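Saturday, November 1, 2025
Notebook, Brullgate shop
Re: Vollham hand-held gripper kit, on trial

Kit came with a quick start sheet, a hard case and a quote for $1,249, which I assume is meant to look like a bargain next to the arm we priced in May. The sales page says you can "teach any household task" with it. I want to know what it does with bags before I believe anything about any household.

Setup took longer than the sheet says. The trigger on the left unit has play in it before the jaws start to move. The right one is better. I did not adjust either of them, as I want to judge the kit the way it ships. Pairing dropped twice before lunch and came back by itself both times, no message in the log. Asked Vollham support. They sent me the quick start sheet.

Test task is plastic bags off a tablecloth and into a basket, one pair of grippers, knotted bags and crumpled ones mixed together. Lacerda uses rigid blocks in their demo and so does everybody else, so of course the numbers look good.

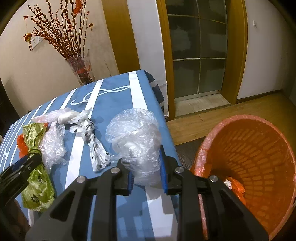

Mirela Mendonça
Bench testing, Plelstead project

The big clear bag is the one I care about. Shiny, full of wrinkles, and where it lies over the white stripe I would not trust any software to find its edge. The green one with the tight knot is a gift by comparison: you close near the knot and there is something to hold. If we only score knotted bags the kit will look much smarter than it is. Keep the two kinds apart in the results sheet, please.

Blue pads: the short ribbed one I like. Not convinced by the longer one on the other jaw. The sheet calls the pads "universal", no material given, no price for spares. Need both before I sign off on anything.

My wrists were sore by mid-afternoon. The brochure has a line about all-day comfort. I would like to meet whoever wrote it.

Still open:
- left trigger play, is it this unit or all of them
- spare pads, cost and lead time
- what the subscription covers after the trial ends (quote is silent)
- export format, the converter choked on two files and I have not looked at why

Not recommending purchase yet. Would extend the trial if they swap the left unit. Case stays on the lower shelf, chargers are in the lid.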